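Where Does Wood Get Its Stripes?

Look closely at a floor, a door or a ruler at school. If it is made of wood, you will probably find lines running along it. Some are straight and some are wavy. Sometimes the lines bend around a dark round spot. These lines are called grain, and every one of them was made while the tree was growing.

How a tree gets fatter

A tree grows in two ways. The tips of its branches and roots get longer, and its trunk gets thicker. The tips do not push the trunk up from below. If you hammer a nail into a tree at the height of your shoulder, the nail will stay at that height, even when the tree is much taller. (Please don't hammer nails into trees. It lets in disease.)

The thickening happens just under the bark. There is a very thin layer there called the cambium. You say it KAM-bee-um. The cambium makes new bark on its outside and new wood on its inside. All the wood in the middle of the trunk was once on the outside, when the tree was young and thin.

Light wood and dark wood

In places with cold winters, a tree does not grow at the same speed all year. In spring there is plenty of water and the tree grows fast. The wood it makes in spring is usually pale. Later in the summer growth slows down. The wood made then is often harder and darker. In winter the tree rests.

One pale band and one dark band together make one year. This is called an annual ring. If you find a stump, you can count the dark bands from the center to the bark and work out how old the tree was when it was cut down. A stump with 20 dark bands came from a tree that was 20 years old, or a little older. The stump may not show the first year or two, before the little tree had grown as high as the cut.

Wide rings usually mean good years with enough rain and sun. Narrow rings can mean a dry year, or a year when caterpillars ate the leaves, or big neighbors that kept the tree in the shade.

In some hot, wet parts of the world it is warm and rainy all year. Many trees there have no clear rings, and it is hard to tell their age by looking.

From rings to stripes

So why do we see rings on a stump and stripes on a board? It depends on which way the saw went.

Think of a leek, or a roll of paper. If you cut straight across it, you see circles. If you cut it from end to end, you see long lines. A tree trunk is the same. Boards are nearly always cut the long way, so the rings turn into stripes.

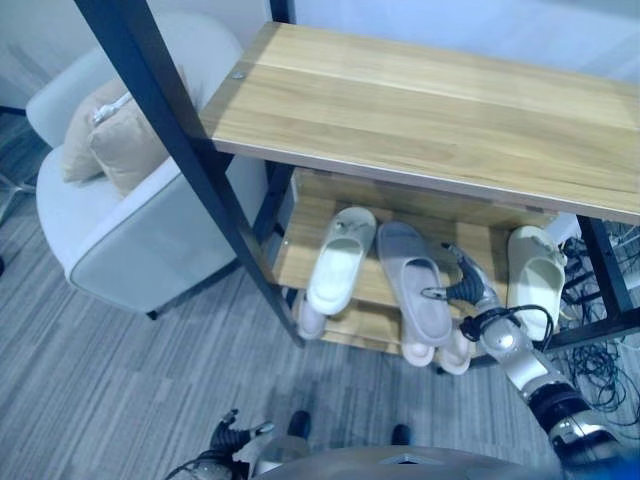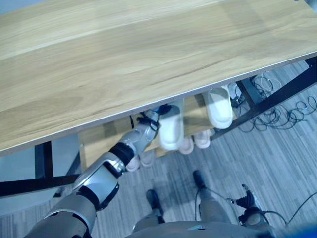

Wood grain on flat surfaces.

A saw that cuts close to the center of the log makes straight, narrow stripes. A saw that cuts nearer to the outside makes patterns like hills or flames, and people who sell wood call these cathedral patterns, after the pointed windows in big churches.

Verena Schwaiger works at the Drundholm sawmill. Before a log is cut, she looks at both ends of it to see where the center is. It is often not in the middle. A tree that grew on a steep slope has wider rings on one side than on the other, and boards from it may twist when they dry.

What is a knot?

A knot is the bottom part of a branch. As the trunk gets thicker, new wood grows around the branch and closes it in. When the saw goes through that spot, it cuts across the branch, so you see a small round or oval shape. The grain of the trunk has to go around it, like water around a stone.

If the branch was alive, the knot is joined tightly to the wood around it. If the branch was dead, the knot can be loose. Sometimes it falls out and leaves a hole.

Soft and hard

Wood from trees with needles, like pine and spruce, is called softwood. Wood from most trees with broad leaves, like oak and maple, is called hardwood. The names are a bit confusing. Balsa is a hardwood, and you can dent it with your fingernail. Yew is a softwood, and it is quite tough.

Is it real wood?

Some things that look like wood have a printed picture of wood on top. A good place to check is the end of a board. In real solid wood, the stripes on top meet the rings on the end. In a printed board, they stop at the edge. You can also look for the same knot twice, as a printed pattern often repeats.

Try it yourself – a grain rubbing

You need thin white paper, a wax crayon with the wrapper off, and an old piece of rough wood. Pine that has been outdoors works well. Ask before you use it.

Lay the paper on the wood and hold it still with one hand. Rub the side of the crayon over the paper, going the same way as the lines. Press lightly at first. The hard summer wood sticks up a little more than the soft spring wood, so it leaves a darker mark. Do another rubbing on the end of the board and put the two next to each other.

Words to know

Annual ring – the wood a tree makes in one year
Cambium – the thin layer under the bark where new wood is made
Grain – the lines you see in a piece of wood
Knot – the place where a branch grew out of the trunk

Written by Branislav Jireš. Last updated 23 October 2022.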